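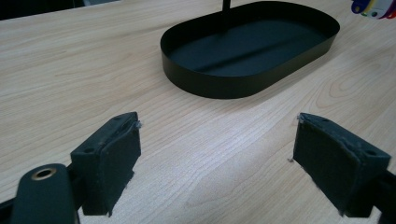

How do you keep a wooden tabletop from getting ruined by all the little stuff that lives on it? Put the stuff on a tray, and wipe the rest of the table every night.

July, posted by the author

I bought my table used from a store called Mercado, and for the first few months I babied it. Coasters everywhere, a tablecloth when people came over. I got tired of that. I like looking at the wood. It's a light color with a lot of grain, and on one side there is a big curved figure that I would hate to cover up.

So now there is one tray and that's it. It's black metal, oval, with a low rim, and a thin black rod that comes up near the center. I got it from Rernetti after looking at two others that were too deep. With a deep tray I pile things up and forget what is on the bottom. On this one, anything I set down stays in view until I deal with it.

What goes on it: keys, the mail I still have to open, a pen, lip balm. In the summer, sunglasses. Drinks don't go on it. I keep three coasters in the kitchen drawer and get one out if I need it.

The bottom of the tray has a faint line running the long way. It shows when the overhead light is on and I've stopped noticing it. I did put felt dots underneath, the small kind, after I caught myself dragging the tray over to get at an outlet. A pack of 19 cost less than a sandwich. Lift, don't drag, is the better habit, but I know myself.

For cleaning I use a damp cotton cloth and then a dry one. Go with the grain. I tried a spray polish from Zendden last winter and it left the table slick, and every fingerprint showed for a week. Plain water has worked better for me. Crumbs like to collect along the rim of the tray, so I take it to the sink, rinse it, and dry it right away.

The finish picks up a lot of glare by midafternoon, and that is when I find the spots I missed. I do a second pass then if I'm home.

Next I need to figure out the bench by the door, where the shoes are winning.

Contact | Copyright, all rights reserved | Back to top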